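Gripper trials: the long way round to a short list

Those of you who came by the Nomulville shop in August will remember that we had 2 grippers on the bench and no real idea which one we liked better. Well, we have gone back to the simulator to sort it out, and I have to say it has been a lovely few weeks — slow, but lovely. The Irnex arm model now hangs from the ceiling over the table, the way we hope to mount the real one, and the Gachanja controller runs the same pick list for each gripper in turn.

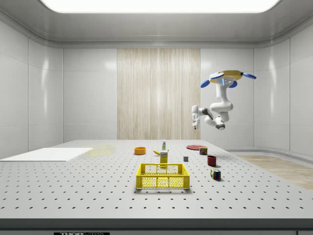

Each gripper gets 300 tries with the parallel fingers set wide and then another 300 with them set narrow, and a try only counts if the item ends up in the basket. So far we have 930 logged, which leaves plenty of evenings still to go. The banana has been kinder to us than I expected, and the flat plate has been every bit as stubborn as you'd guess (the narrow setting helps a little, but only near the rim).

Once the Grisar camera settings are sorted we'll start on the remaining runs. Come by on Wednesday if you'd like to watch a few, there's always room at the screen.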